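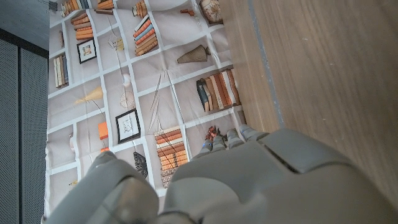

Home | Patterns | Fabric notes | Downloads | Contact

19 November 2025
Posted by the Ridetti workroom

Printed backdrop cloths get treated like an afterthought, and I've been collecting them for long enough that I wanted a proper list of what I have. So this is the README for the Plestcombe cloth set: 69 printed fabrics, all of them pretending to be a wall or a room. The bookshelf ones are my favorites by a mile. Take the one with off-white cubbies on a pale beige-gray ground – it has orange, cream and tan books standing in one cubby, a stack lying on their sides just below, and a vase in cream with brown markings off at the top right. It also has a long diagonal crease through the middle, so it goes in the list with `crease = yes`. I don't iron before I log. What the cloth looks like on the table is what goes in the file!

## What's in the folder

- `cloths.csv` – one row per cloth, 69 rows
- `motifs.csv` – 153 rows, one for each thing I bothered to name (vase, framed picture, book stack and so on)
- `notes.txt` – me rambling, mostly about hems

## Columns in cloths.csv

- `cloth_id` – starts with P, then a number
- `theme` – bookshelf, window, brick, garden, other
- `ground` – the background color in plain words
- `crease` – yes or no
- `orientation` – upright or sideways, as it was laid out when I wrote it up
- `hem` – none, single, double

Please don't read too much into `ground`. I started out using the color names from the Hoani paint card and gave up after 12 cloths (is it oatmeal? is it putty?), so now it's just whatever I'd say out loud. I went back and fixed the early ones, except for 2 that I've since given away. Those still say "Dune."

## Things I know are wrong

Book colors are a mess. I write down the main ones and skip the rest, so "orange, teal-blue, tan" means those are the ones that jumped out at me. Small ornaments are worse – if I can't tell whether it's a figurine or a tool, it goes in as `small object` and stays that way until somebody has a better idea.

Cloths with no theme I could settle on are under `other`. There's a lot of fog in there.

## Using it

Help yourself, for anything. The files open fine in Cadex or any spreadsheet. If you fix a row, send me the cloth number and what you changed, and I'll put it in the December update.

Recent items
- Hemming slippery polyester without crying
- Brick prints, sorted by how fake they look
- Folding or rolling? My storage shelf, one year in
- Plestcombe set: change log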